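# Sim arm drops the block crooked, and only on the right side of the board

**tinshed_marlo**

Hi all, second time posting here, first time with something this annoying. I'm building a tabletop assembly cell in our shared workshop (the Irkwood one, if any of you are members) and before I bolt anything down I've been running the whole job in simulation on my home PC. The idea is that the arm picks up small parts and puts them on an assembly board that sits beside its base. Nothing fancy, I just want to get good at it before real metal starts moving near my real fingers.

So the trouble. Any part that goes on the left end of the board, close to the base, lands beautifully. Parts that go farther right come in fine, hang there looking perfect, and then end up tilted or nudged over the second the fingers open. I ran the same placement 100 times overnight with the same start pose and got 28 bad ones, all of them on the right half. No collisions in the log. I turned the speed way down and it got a bit better, which I don't totally trust.

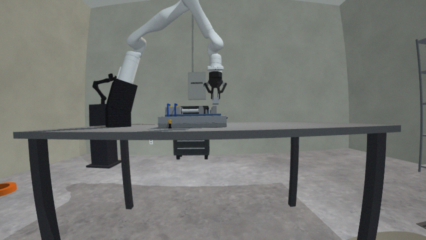 *The light gray block, held over the board before the fingers open. The dark upright block near the right end is the one I keep getting wrong.*

Stuff I've tried so far:

- more grip force (made it worse!)
- less grip force (sometimes drops it early)
- moving the board closer to the base, which helped a little, but then the left end gets really cramped for the wrist
- swapping the block's mesh for a plain box

The physics step is 4 ms and I haven't touched that because I don't really know what else it'll mess up. The gripper model came from a Clornico download pack and the board I drew myself over a couple of evenings, so if one of those is wrong my money's on the board. Friction values are whatever the pack came with.

Has anybody run into this? I'm supposed to show the group a real build in October and I'd love to stop staring at a gray block.

---

**solderandtoast**

check your friction, the defaults in those packs are garbage. I set mine to 1 on everything and never looked back

---

**Konrad Aigner**

I had something very close to this last winter with a sorting job, so let me save you a few evenings (I lost way too many of mine).

First thing, the fact that more grip force makes it worse is a really good clue. With linkage fingers like those, the tips can travel in a slight arc as they open and close. If the gripper model has any play in the joints, and mine had plenty, squeezing harder loads it up like a spring. Then you open, all that stored push goes somewhere, and the lightest thing nearby is your block. Try opening in two stages. Crack the fingers just enough to lose contact, hold still for a moment, then open the rest of the way and lift straight up. That fixed maybe half of my bad placements by itself.

Second, how heavy is your block? I'd bet a coffee it's using a default density. In my case I'd swapped a mesh for a box exactly like you did, and the new box came in at 1,000 kilograms per cubic meter, when my real part was printed mostly hollow. It changed how everything settled. Weigh a real one on a kitchen scale and type the mass in by hand.

Third, and this is the one I think explains left versus right: print the tool's actual angle at the moment of release. Don't go by the commanded angle! Farther out, the arm is reaching more and gravity is working harder on the joints, and if your controller gains are soft, the wrist can sag a hair. Too small to see on screen. The block's bottom edge touches on one side first and then it rocks when you let go. If the measured angle drifts as you move right along the board, there's your answer, and you either stiffen the gains or turn on gravity compensation if your sim has it (mine was a checkbox, buried two menus deep, and I said some words when I found it).

The step size is worth a try too. Halve it and run the same batch again. It'll be slower and it won't break anything, as long as your controller isn't counting steps to keep time. If the bad placements drop a lot, then some of this is contact jitter and has nothing to do with your board.

I'd leave friction for last. Setting everything to 1 can hide the problem in sim, and then you meet it again on the bench.

Oh, and copy the project folder before you start poking. I changed three things at once and had to go back and undo them one at a time to find out which one mattered.

---

**tinshed_marlo**

Konrad, you're a hero. Measured angle at the left end is basically dead on, and by the time I'm over the right end it's off by a bit more than a degree. Gravity compensation was off. I've also put in the two-stage opening, because it was a five-minute change and it makes sense to me.

Mass was wrong too, by a lot, so you can collect that coffee if you're ever near Irkwood. New batch is running now with the old step size, and I'll do the halved one after that so I'm only changing one thing.

@solderandtoast thanks, I did try 1 on everything and the block stuck to a fingertip and went for a ride, so I've put it back for now.

---

**Konrad Aigner**

A degree is plenty to tip a tall block. Post the numbers for both step sizes when you have them, I never did a proper comparison on mine.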